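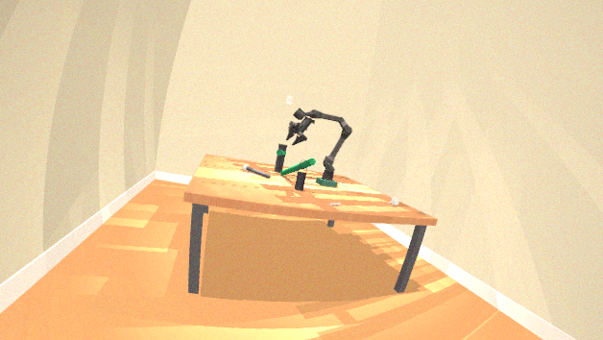 Simulated render: black robot arm on a wooden table.

Filed under: Datasets / Human Rights / Law & Policy

# Pulo – widow inheritance rules, by district

Hi, I'm Chinyere Ajayi and I put this together with Yetunde Dauda. Pulo is a table of local rules on what a widow can keep when her husband dies: the house, the farmland, the bank account, the goats. One row is one rule in one district. There are 3,521 rows from 84 districts.

## Where it came from

We started in August with the by-law books at the Hestuvgate legal aid office, which are handwritten for the older years and a pain to read. Then Fashola (the women's law clinic, where Yetunde works) let us go through its case summaries and pull out any rule a court or a chief's council had relied on. Names, ages and villages of the women never went into the table, so please don't write asking for them!

## Columns

- `district` – our spelling, see `spellings.csv`
- `source` – bylaw, court or council
- `property` – house, land, money, livestock, other
- `keeps` – yes, no, shared, until_remarriage
- `year` – the year the rule was written down, blank if we couldn't tell
- `notes` – free text, messy

`until_remarriage` used to be lumped in with `shared` and I really didn't like that, so I went back and split them. If you have a copy from before Mar 10, 2018, throw it out and get the new one.

## Things to watch for

Council rules are mostly spoken, and what we have is somebody's written summary of them. Yetunde and I both coded the same 200 rows to see how far apart we were, and nearly all our arguments were over `keeps` in council cases. Treat those with care.

A "yes" only tells you what the rule says. Plenty of women are put out of the house anyway, and you won't find that in this table.

The 3 files in `/old` are scans we haven't typed up yet. Help welcome – you'll need patience and good eyes.

## Using it

Free for research, teaching and advocacy. Please credit Pulo and the Fashola clinic. Hosting is on Nestus, so corrections go through the issues page there, with the row number and a source if you've got one.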